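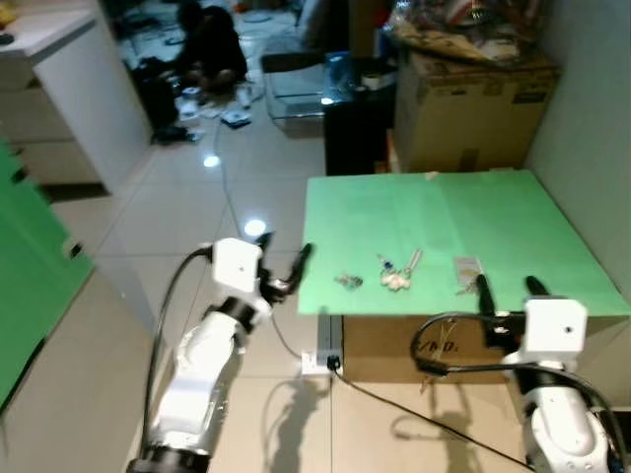
3. CELL SETUP AND UPKEEP

The Steston cell has two arms, one green tabletop and a cardboard box to hold it up. The Grollthorpe lab had better furniture but wanted it for sitting at. Three small sets of keys lie along the front edge of the table (Figure 2), where either gripper can get at them. Before each block of 16 trials we run both arms through the Bravo homing script, wipe the finger pads and check that the table is where we left it. 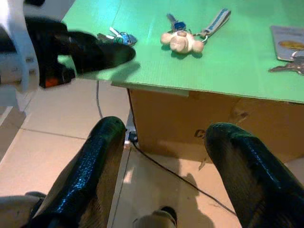
Figure 2. Key table from the wrist camera, with the other arm's gripper over the surface.

3.1 Hook board

The second station is a green board with four small metal hooks in a row, each on a clear adhesive pad. Drulico arms do not mind a vertical target. Adhesive pads mind everything, so we press each one for 90 seconds and leave the board alone for 12 hours. Cable slack is set by hand with the wrist at full reach. Too little stops the wrist; too much finds a hook. We logged 525 trials with this setup.

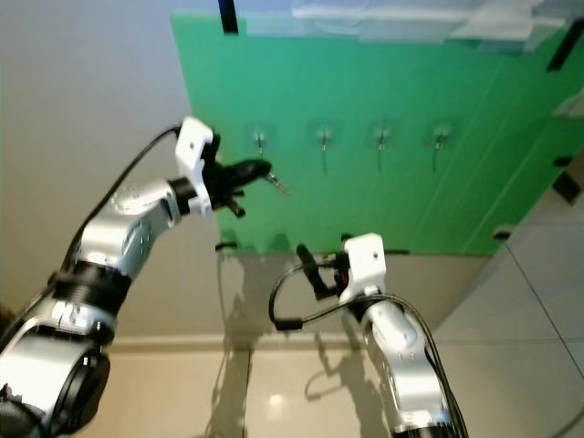

3.2 Faults and repairs

Most stops came from cables. We reseated the plug, homed both arms and repeated the trial.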